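Progress report, table clearing project
For: Barbara Kołodziej, Voltow
From: Anselmo Barrios
Thu 18 November

Hi Barbara,

You asked me to keep these short and skip the jargon, so I'll try, though you know how I am once I get going on dishes!

The big news is that we've changed how the policy learns, and I like it a lot more than what I showed you last time. Back then we trained on whole episodes, start to finish, one long demonstration per cleared table. It learned the first half nicely and then got lost, especially once a plate ended up somewhere it didn't expect. So now we cut every demonstration into stages (pick up, carry, place in the rack, tip the leftovers, throw away the trash) and the policy also learns to say which stage it thinks it's in. Same arms, same network, same operators. We call the new version Wikik, which was a typo in a folder name that stuck.

We have 1,629 demonstrations as of this week. Of those, 267 are what I'd call messy ones, where the operator fumbles on purpose and then fixes it. A slipped cup, a plate that goes down on the wrong prong, that kind of thing. They take forever to record and everybody grumbles, but I'm convinced they're where the improvement comes from. When we left them out and retrained, the arm went right back to its old habit of closing on thin air and carrying nothing over to the rack with great confidence.

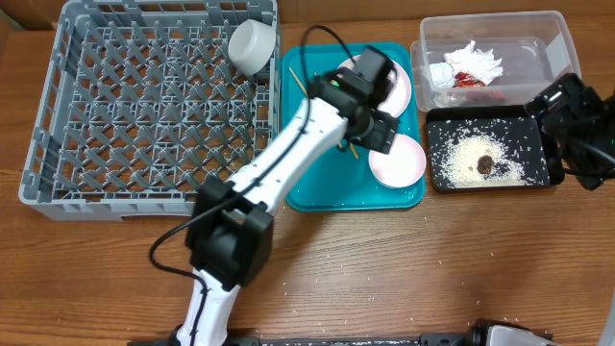 Plates are still the hard part. A flat plate gives the fingers very little to get under, and if there's a chopstick lying next to the rim the gripper likes to grab both, or it noses the stick along and loses its line on the plate. We tried slowing the approach down and that helped some. What helped more was having the operators come in at the rim from a steeper angle every single time, so the data finally agrees with itself. I should have written that into the operator guide back in January and I didn't, so that one is on me.

Rice is the other headache. It gets everywhere, and the scoring didn't have a sensible rule for it. We now score the dishes and the spill separately, so a run can be good at one and bad at the other. Please don't compare the new scores with the ones in my last report, they don't measure the same thing anymore.

On the money side, we're under on equipment and over on operator hours, and I'd like to move some of one into the other if you're okay with that. The replacement finger pads from Clotex came in and they hold up fine. The order with Kozłowski for spare cables is still open and I've been nagging them.

Next up, 3 things. I want 6 more days of recording with the steeper plate grasp, then a full retrain, then a test with dishes the policy hasn't met before. I don't expect that last one to go smoothly and I'd rather you hear it now. If the stage labels hold up on new dishes, even with clumsy grasps, I'll be happy.

Could you let me know about the operator hours before we book the next block? Call me if it's easier.

Anselmo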